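Selling to Fans: What We Learned from the Nulter Store
Student project report, 2022-07-05

Why we picked this

Nulter is a small club for people who restore old mopeds, and until last winter its members had no way to buy a shirt or a patch. The club asked our class whether a store would pay for itself, and we were so pleased to have a real question to work on that we said yes before reading the whole email!

What we did

We opened a trial store in December with shirts, caps, key rings and one enamel pin. Istine printed the shirts and Musholm handled the mailing, and both were very patient with us when we changed the sizes after ordering (twice, I am sorry to say). We sent a survey to 400 members and kept a sheet of every order and every complaint.

What sold

The store took in $3,949 and our costs came to $2,998. Shirts did best by a long way. The pin was our favorite and hardly moved — members told us they would have liked it as a patch. Fifty-nine people wrote in asking for a hooded sweatshirt, which we had left out because it cost so much to mail.

Keeping the records

All the orders were typed in by hand from the club's inbox, and that took up far more of our evenings than the design work did. Next time we would set up a proper order form first and worry about the colors of the caps later.

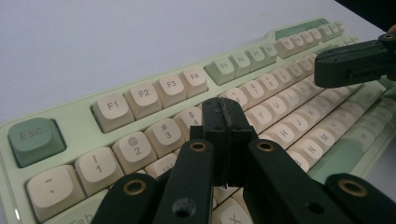
What we would tell the club

Keep the store open, add the sweatshirt, and take orders ahead of printing so that no one is left with a closet full of size small. The Fu design, with the big wheel on the back, should stay as it is. Our order sheet and the survey answers go to the club along with this report.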